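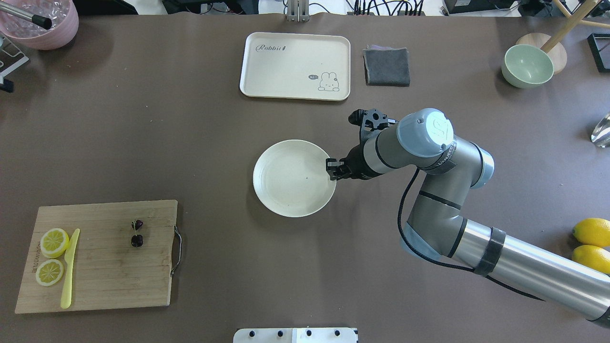
作業ノート 2023年1月4日 台所用品の並べ替えと盛り付け台の準備

年明け最初の作業。暮れに箱へ戻した台所用品を出して、こげ茶の天板に広げた。棚に戻す前に、どれを残してどれを2月の入れ替えに回すかを決めるのが今日の目的。

平皿
白の丸皿。浅くて縁が立っている形のもの。天板の色が濃いので白い皿は輪郭がよく見える。中央近くに小さな黒い点がある。汚れか釉薬の点かはまだ確かめていない。爪でこすって取れなければ点として台帳に書く。取れたら何も書かない。
置き場所は天板の中央より少し左。盛り付けの手順を決めるときは皿を先に置き、ほかの物をその周りに寄せるほうがやりやすい。去年は盆を先に置いて、皿が端に追いやられた。

盆
クリーム色の長方形、角が丸く、縁が一段高い。左上に筆記体で「Rabbit」、右下に白うさぎの絵と「hi~」の吹き出し。台帳では「うさぎ盆」で通しているので今後もその名前で書くこと。「クリーム盆」と書いた行が残っていて、別の品だと思って探した人がいる。該当行は午後に直した。
絵の面は研磨剤入りのスポンジを使わない。柔らかい布と中性洗剤だけ。Prancombeの棚の分も同じ扱いにする。

布
濃い灰色のタオル。四角にたたんで盆の右。たたみ方は前回の取り決めどおり。濡れた手を拭く布と器を拭く布を分ける件は、色で分ける案のまま止まっている。灰色を器用にするなら、手拭き用は明るい色で買い足す必要がある。購入先はErnowで見積もりを取る。急がない。

鉢
薄いミントグリーンの陶器の鉢。中身は空、口を上にして右奥。
容量を量っておきたい。計量カップで水200 mlを入れて、どの高さまで来るかを内側で見る。レシピ欄に「鉢に半分」と書いてあるものが何件かあり、それでは別の鉢に替えたとき困る。量ったら数字に書き換える。今日は手が回らず、明日以降。

スツール
丸い座面の木のスツールは鉢の向こう側。物の仮置きには使わないこと。座面が丸いので盆が安定しない。暮れの片付けのときに盆を載せて落としかけた。

台帳の件
器の台帳はDogbeの様式に合わせて番号を振り直す途中。うさぎ盆の旧番号は1843。新番号が決まるまでは旧番号のまま使い、備考に「旧」と書く。両方の番号が並ぶ期間が出るのは仕方ない。Endholmに貸し出した分は返却の連絡待ちで、今回の並べ替えには入れていない。戻ってきたら同じ天板で一度広げて確認する。

棚の配置（案）
下段に鉢、中段に平皿、上段に盆。盆は立てて入れる。平皿を重ねるのは6枚まで。それ以上は取り出すときに縁が当たる。布は引き出し。引き出しの敷き紙がよれているので替える。
盆を上段にすると背の低い人が取りにくいという意見が前に出ていた。中段と上段を入れ替えてもよいが、平皿の重さを考えると迷う。実際に入れてみて決める。

所要時間
箱から出して並べるまでで2時間近く。包み紙を外して伸ばすのに半分以上使った。次に箱へ戻すときは、包み紙の外側に品名を書いておく。

残り
・平皿の黒い点の確認
・鉢の容量を量って、レシピ欄の書き換え
・手拭き用の布の見積もり（Ernow）
・引き出しの敷き紙
・うさぎ盆の新番号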